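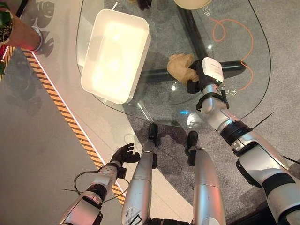
ガラステーブルと白い収納ボックス

授賞式・音楽公演向け 投票集計/進行表示システム「Pralach」

製品概要
Pralachは、音楽賞、映像賞、演劇賞などの授賞式において、審査票の集計から舞台上での受賞者発表までを一貫して管理する業務用システムです。株式会社Sultdenが開発および保守を行い、国内の主催団体、放送事業者、公演制作会社に提供しております。

部門数の多い賞では、放送されない事前授賞と本放送とで進行台本が分かれ、集計結果の受け渡しに手違いが生じるおそれがあります。本製品では両者を同一の台帳で扱い、発表順の変更は関係する全端末に反映されます。

主な機能
・審査員票の受付および集計(一次投票、最終投票の2段階に対応)
・部門別の閲覧権限設定
・発表用カードおよび司会者用原稿の出力
・舞台袖モニターへの進行表示
・同票時の取扱規程の登録
・操作履歴の保存および書面出力

開票結果は、主催者が指定した責任者の承認を経るまで、集計担当者の画面にも表示されません。承認の取消しは履歴に残り、削除することはできません。

仕様
登録可能審査員数:最大800名
登録可能候補作品数:1部門につき最大536件
集計装置:据置型 Fakis(幅725mm、19インチラック搭載可)
電源:AC100V 50/60Hz(二重化)
通信:有線LAN(専用回線を推奨)
表示言語:日本語、英語
付属品:電源ケーブル、ラック取付金具、管理者用認証キー、取扱説明書

※幅の数値は側面把手を含む外形寸法です。ラック搭載時は把手を取り外してください。

オプション品
表示端末 Arai
舞台袖および調整室に設置する進行表示用の端末です。暗所での使用を想定し、輝度を段階的に調整できます。客席側への光漏れを抑える遮光フードを別途ご用意しております。生放送でご使用の場合は、予備機を含めた台数でのお申込みをお願いいたします。

導入の流れ
お申込み後、当社担当者が会場の回線および電源の状況を確認し、設置計画書を提出いたします。式典当日までに、実際の部門構成を用いた通し確認を実施していただきます。通し確認で使用した試験票は、本番の投票受付を開始する前に主催者の立会いのもとで消去いたします。
式典が9月から翌年3月に集中するため、この期間の貸出をご希望の場合は、お早めにご相談ください。

ご利用上の注意
・本製品は国内専用です。海外会場での使用については別途お問い合わせください。
・一般視聴者による投票の受付には対応しておりません。
・貸出品の転貸および改造は固くお断りいたします。
・仕様および外観は、改良のため予告なく変更することがあります。

価格および貸出料金は、部門数、使用日数、会場条件により異なります。お見積りは、当サイトのお問い合わせフォームより承ります。

株式会社Sultden 公演システム事業部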